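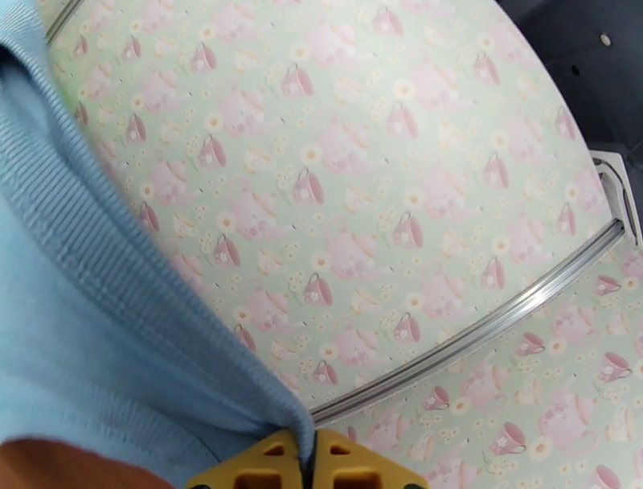 The blue knit between the fingers, seen from the wrist.

May, late evening

I am back in my room since half an hour and I want to write this down before I forget which day was which. Today we had the Somogyi lab from 8 in the morning until they put out the lights in the corridor. In the course plan it is called "practical session, free work". For our group it meant folding clothes, or trying to make the robot fold them.

I did not sleep well before. On the bus through Tudville I read again the notes from our supervisor, and there was one sentence underlined two times: "Do not change more than one thing between runs." We changed three things before lunch. I write it here as a confession.

The morning was for driving by hand. One of us takes the two handles and moves the arms, and the other one looks at the wrist pictures on the screen and speaks aloud what is happening. I am better at the speaking than at the driving. When I drive, I squeeze too early, the fingers close on air, and my partner says "again" in a very polite voice. After an hour or so I began to understand that I must go lower than my eyes tell me. From the chair the cloth looks thicker than it is. From the wrist picture one can see very well if there is a small fold between the two yellow pads or if there is nothing.

The hem is the best place to take it. It is ribbed and a bit stiffer than the rest, so it stands up and lets itself be pinched. The middle part is soft and runs away from under the fingers, and then we get a kind of little mountain which is no use for folding. I made a drawing of the good places in my notebook, with crosses. My drawing looks like a potato, but the crosses are in the right places.

We had a long discussion about how high to lift. My opinion was that one should lift high, so that the cloth hangs and the wrinkles come out by their own weight. My partner wanted to stay near to the table and pull sideways. We tried both ways, and I must admit that the sideways one was calmer. With the high lift the knit began to swing, and we had to wait every time until it was quiet. But I still think that for a bigger piece, a towel for example, the high one would be better. I will ask for a towel next time.

At noon we ate in the yard, bread and the cold potatoes from my neighbour, and we talked about everything else. It was very warm. I learned the English expression "to iron out the problems" and was glad to have it on such a day. Then I used it four times in the afternoon, until I was asked to stop.

After lunch we sent the morning runs to Clustora. The upload was slow, and the page said that we are number 4 in the queue, and then after twenty minutes it still said that we are number 4. I asked the group at the next table if this is normal. They laughed in a friendly way, so I suppose yes. Our whole collection is now roughly 900 runs, if I include the ones from the winter with the old grippers, and I am not sure that I should include them. This is a question for the supervisor and I have put it on the list.

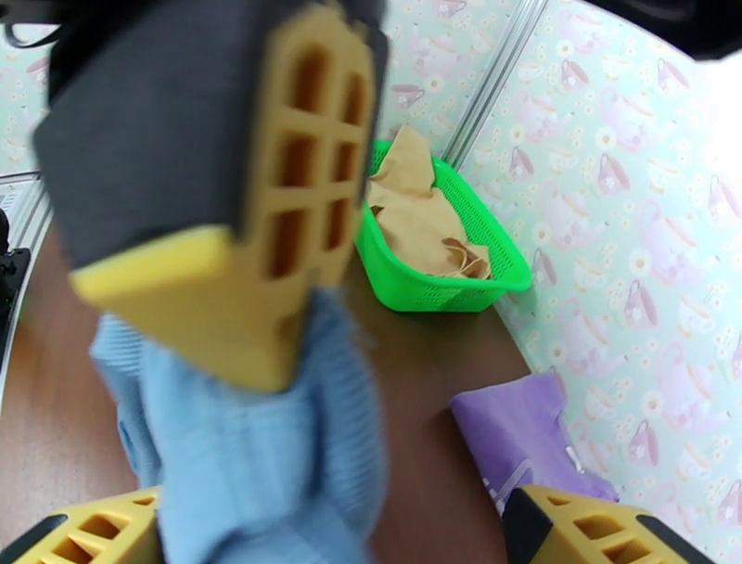
Both grippers at the blue one, with the green basket behind and the purple piece to the right.

In the afternoon it became more difficult, and also more interesting to me. With one arm you only need to be right in one place. With two arms they have to agree, and they are not polite to each other. The left one comes down onto the knit exactly where the right one wants to go, and if you do not look, the fingers touch. I heard this sound two times today. It is a small dry sound, not terrible, but everybody in the room turned the head.

We also found out that the order matters more than we believed. If the ribbed part is folded over first, the rest follows more or less. If one begins from the side, a long round roll stays there and does not want to lie flat whatever one does with it. I drove one run like this for many minutes out of pure stubbornness. My partner saved it under the name "lesson". Run 2323 it has in the file list, the numbers do not begin from one and I never asked why.

The tan piece in the basket and the purple one on the table are for the next exercise, in which the system must choose for itself what to take. I am a little afraid of it. The tan one has thin things like straps, and straps go between the fingers and then come out on the other side. The purple has at least a label to aim at, although I do not know if it is correct to aim at a label. In my home, my mother would say no.

Before we closed, I wrote the page for Ondano, our report which must be handed in at the end of the month. I had the feeling that I had done nothing all day, and then it was a page and a half. My part is "Grasping soft edges" and the title I do not like yet. "Soft edges" sounds to me like a song.

Things for tomorrow, so I do not need to think in bed:
ask about the winter runs
look if Clustora has moved
new tape for the mark on the floor where the chair must stand
wash the notebook cover, there is potato on it

My hands still make the closing movement when I do not pay attention. I just did it with the toothbrush. Now the neighbour has put on the radio and I will close the window and sleep.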